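The Second Meeting

How one mid-sized company learned to talk about what its teams say after everyone has left the room

When Kevser Polat joined Trusis as head of people development, she was handed a 40-page summary of the company's values and asked to make them stick. She read it on the train and put it in a drawer. Two years later it is still there.

"It was a good document," she says. "I agreed with all of it. So did everybody I met in my first month, and they were all pulling in different directions."

Trusis makes scheduling software for regional transport companies. It has 546 employees, most of them in two offices, and until recently it had a problem that will be familiar to anyone who has worked in a place that size. Decisions were made in one meeting and unmade in the next conversation. People left the room having nodded, walked to the kitchen, and told a colleague what they really thought.

Polat calls this the second meeting. The phrase has spread through the company to the point where engineers use it in status reports.

What the second meeting is for

The usual advice to managers is to stop side conversations, or at least to discourage them. Polat took the opposite line. She argued that the second meeting was where people compared a decision with their own view of what matters, and that this comparison would happen somewhere whatever the rules said.

Her approach draws on adult development theory, the branch of psychology that looks at how grown people change the way they make sense of things. One of its claims is that a person can hold a belief about work for years without being aware of it as a belief. A project lead may think that asking for help shows weakness. She won't say so in a survey, and she may tell you sincerely that she values teamwork. It shows up in what she does at 5 p.m. when the build is broken.

The second meeting, in Polat's view, is one of the few places where such beliefs get spoken out loud, usually in the form of a complaint.

Hotent, a training firm that Trusis had used before, was asked to help design something around this. Its first proposal was a two-day workshop with a personality test. Polat turned it down. She wanted something short that teams could run without an outsider, and that would survive a busy quarter.

The 300-second round

The result is a closing round of 300 seconds, held at the end of any meeting in which a decision has been taken. Each person finishes the same sentence: "When I walk out of here, I will be telling someone that..." There is no reply and no discussion. The person chairing writes down what is said, and the notes are read at the start of the next meeting.

The first trials in November were stiff. Several people said they would be telling someone it had been a productive session. In one team, a senior developer said he would be telling his wife he had wasted an hour, and the room went silent. His manager wrote it down and read it out the following week. It led to the meeting being cut in half, and to the developer being asked, for the first time in a while, what he would do with the time.

Polat is careful about what that story shows. "He was going to say it to someone anyway. The manager didn't have to like it. She had to read it out in a normal voice, and that was the hard part for her."
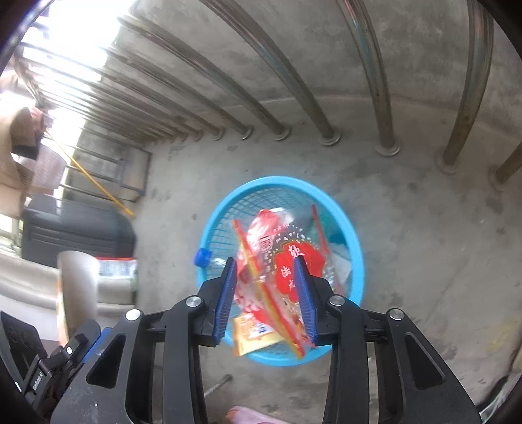
Where it went wrong

Not every team took to it. The finance group ran the round for 7 weeks and then dropped it. Its members said that they already spoke openly, and that being asked to do so on a schedule felt like a test. Polat let it go. She now thinks she brought it to them too early and with too much explanation.

The customer support group had a different problem. Notes from one round were passed to a department head who had not been in the meeting, and a remark about workload came back to the person who had made it. That group stopped speaking freely at once. A rule was added that notes stay with the team and are deleted after they have been read.

There is a more general objection, which comes up whenever a company takes an interest in the inner lives of its staff. An employer pays for work. Whether it has any claim on what people believe about that work is another matter, and some employees at Trusis have said so plainly. Polat says she shares the concern. Participation is voluntary, and "pass" is an accepted answer. In some teams up to a third of the answers in a given week are passes.

Slow results

Gallegos, a logistics company that buys software from Trusis, heard about the round and has started its own version in one warehouse office. There the sentence is shorter and the chair speaks last. Whether that makes a difference is too early to say.

At Trusis itself the measurable effects are modest. Fewer decisions are reopened within a month of being made. Meetings are slightly shorter. The yearly staff survey barely moved, which Polat expected, as she thinks the survey asks about things people have ready-made answers to.

What she does notice is a change in the complaints. They used to be about other departments. More of them now start with the speaker - what I was hoping for, what I didn't say, what I assumed you knew. She keeps no figures on this and doesn't plan to.

The values document is due for revision next year. She has asked for it to be four pages.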